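Oficina partilhada Ferdale
Ata da reunião do grupo do braço, terça-feira, 24 de maio de 2022

Presentes: Jacobus Botha, Precious Mkhize e mais 5 membros.

1. Ata de abril aprovada sem alterações.

2. Programa de recolha. O Jacobus mostrou a versão nova, e que diferença! Em 14 tentativas, 11 peças apanhadas (em abril ficámos muito longe disso). Os sacos transparentes continuam a ser os mais teimosos.

3. Cabos. A Precious quer refazer as voltas junto ao punho e trocar a fita branca por abraçadeiras. Aprovado com entusiasmo.

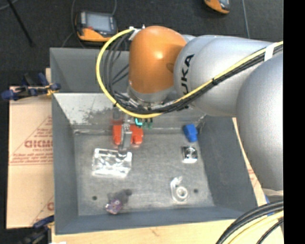 4. Compras. Até 94 euros para abraçadeiras e fita. O Jacobus pede preços à Cullness.

5. Próxima sessão: objetos pequenos encostados às paredes da caixa. Tragam peças de casa, quanto mais esquisitas melhor!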